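Do I need to pay someone to write a business plan for a small loan?

Posted by Mafalda Sampaio, 2022-03-18

I make spice blends and sell them at the Cukedley market, and I want to borrow enough to move into a shared kitchen by May. The loan officer asked for a business plan and I kind of froze. One writer quoted me 38 pages, "investor ready," and wanted 200 dollars just for the first call! I've got my sales written down in a notebook (neatly, I promise) and a pretty good idea of my costs. Is it crazy to write it myself? And how long should it be?

Hnat Holovko

Not crazy at all. I wrote my own when I opened my shop in Finden and it ran five pages plus the numbers. I'd call your loan officer before you type a word and ask what they want to see, they'll usually just tell you. Mine cared about the cash flow sheet and how I'd make the payment in a slow month, and that's what we spent the whole meeting on.

If you do end up hiring, ask to see a plan they wrote for a food business, and get the price for revisions in writing. I skipped that with a guy who did my lease proposal and I'm still annoyed.

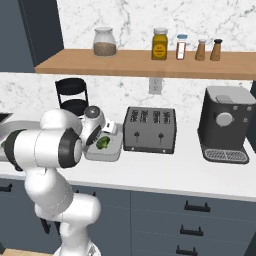

What I'd put in it, in this order

One page on what you sell and who buys it. Then your prices and what each jar costs you to make, with labels and market fees included. Then the kitchen rent and what you'd spend the loan on, line by line. Monthly sales for the next year go at the end, and please do a gloomy version too. I did mine at 55 percent of what I hoped for, and I was glad I had it with me.

Druvwood

just use a template, there's tons of them

Manole

Templates are okay for the headings but don't leave their filler text in, I did that once and got asked about my "regional sales team" (it's me and my sister). Type up that notebook first, Mafalda! Half your plan is probably sitting in there already.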